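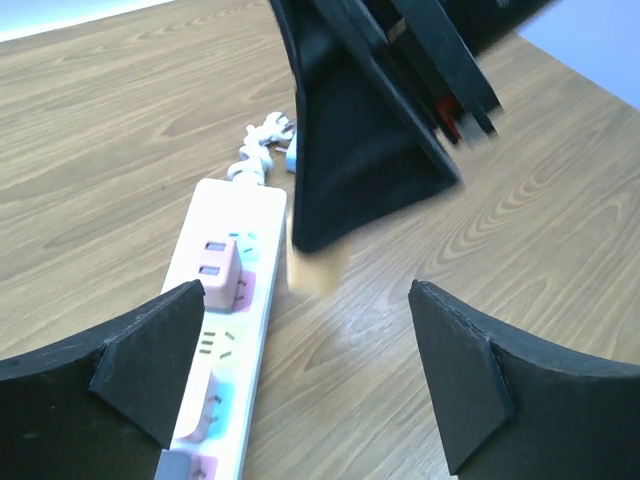 # Equipment Plan and Budget for the Two-Arm Tabletop Station

Project report, 24/03/2025

## 1. Purpose

Our group was asked to plan the equipment for a second tabletop station with two robot arms. The station will be used for small household handling jobs, such as plugging and unplugging chargers. This report covers what we need to buy, what we can share with the first station, and what we left out. It does not cover software.

The department gave us a limit of $2201 for everything except the arms, which are on loan for the school year.

## 2. What the first station taught us

A power strip with plugs and a USB charger in it is a harder work object than we expected when we wrote the proposal. The sockets are close together, and the fingers have to fit between whatever is already plugged in. When both arms work over the same part of the table, one gripper often blocks the other arm's wrist camera. We decided that the new station needs a fixed overhead camera in addition to the wrist cameras.

Finger wear was the other issue. We had budgeted for no spare fingers at all in the fall and had to borrow a set.

## 3. Quotes

We asked two suppliers, Stondari and Ballix, for prices on the same list.

| Item | Stondari | Ballix |
|---|---|---|
| Table with clamp rails | $640 | $590 |
| Overhead camera and mount | $385 | $410 |
| Spare finger sets (6) | $196 | $240 |
| Emergency stop and wiring | $150 | $165 |
| Power supply, second arm | $310 | $325 |
| Shipping | $95 | $200 |
| **Total** | **$1776** | **$1930** |

Ballix has the cheaper table, but its shipping charge cancels that out. Splitting the order would mean paying shipping twice, so we did not price it further.

A third company, Florkico, only sells complete stations and was over the limit before shipping.

## 4. Recommendation

Buy the full list from Stondari. That leaves $425. We suggest spending up to $200 of it on work objects: power strips, plugs, chargers, and small blocks in more than one color and size. The strips should be bought in pairs, so that both stations can run the same task.

The remaining $225 should be held until May. The Intarasuk wrist camera cables on the first station have been replaced once already, and we do not know yet how long the new ones will last.

## 5. Items left out

- Force sensors. They would help with inserting plugs, but one sensor costs more than the whole remaining amount.
- A safety enclosure. The lab rules only require the emergency stop and a marked floor area for arms of this size.
- A second computer. The current one can be shared if the stations are not run at the same time.

## 6. Open questions

The table height has to be confirmed before the order goes in, because the arm bases on the first station sit on risers that are not on the Stondari list. We also need a written answer from Stondari on whether the price for the finger sets includes screws.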